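How to Set Up a Tiered Acrylic Wall Shelf for Bottles and Jars

Clear acrylic shelves work well for small cosmetics, bath products and anything else sold in matching containers. They also show every gap, fingerprint and crooked label. The steps below cover hanging a three-tier unit and filling it so that it stays neat through a day of customers picking things up. They are written for a small shop or a trade show stand, but the same method works in a bathroom or hallway at home.

What you need

A three-tier acrylic unit with side panels
Wall fixings to suit the wall and the load
A level, a pencil and painter's tape
A microfiber cloth and acrylic cleaner
Low-tack museum putty (optional)

Step 1. Work out the load

Weigh one full container of each type and multiply by the number you plan to display. In our last layout a full bottle came to 356 grams, and a row of 11 weighed close to four kilograms before we added the shelf itself. Compare the total with the rating on the unit and on the fixings. If either one falls short, use fewer bottles per row.

Step 2. Mark the wall

Hold the unit up and tape along the top edge. We set the lowest shelf 104 centimeters from the floor, so adults can reach it without bending. If there is lettering on the wall, keep the whole unit clear of it. On a curved wall, fix the center point first and then check each end. A long rigid unit will not follow a tight curve - two short units usually fit better. The Liem brackets we use have slotted holes, so there is a little room to adjust.

Step 3. Clean before you fill

Leave the protective film on until the drilling is finished. Peel it off, then wipe both faces of every panel. Never use window cleaner with ammonia in it. It clouds acrylic, and the haze does not polish out.

Step 4. Fill from the bottom up

Put one product on each tier and keep one color to a row. Bottles go on the lower tiers and small jars on top, where light from above reaches the glass or plastic.

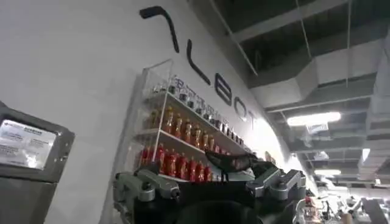
Goneck Display Guide, Issue 7

Red bottles fill the lowest row of this shelf, with amber-orange ones over them and clear jars with dark caps along the top. Start each row at one side panel and work across, with the containers close together. Turn the labels to face front as you go. It is slow to fix them afterward.

Step 5. Straighten the front line

Lay a ruler along the front of the row and bring each container up to it. Leave a small margin at the shelf edge. If the shelf gets knocked often, put a pea-sized piece of putty under the two end containers only, and leave the middle ones free to pick up.

Keeping it tidy

Dust the shelf boards once a week with a dry cloth. When a bottle goes, move the others along so the gap ends up at one side, then refill from that side. Check the fixings in January and again in midsummer. Spare side panels for the Flusteo and Jistitz units are ordered by width - measure the old panel before you order.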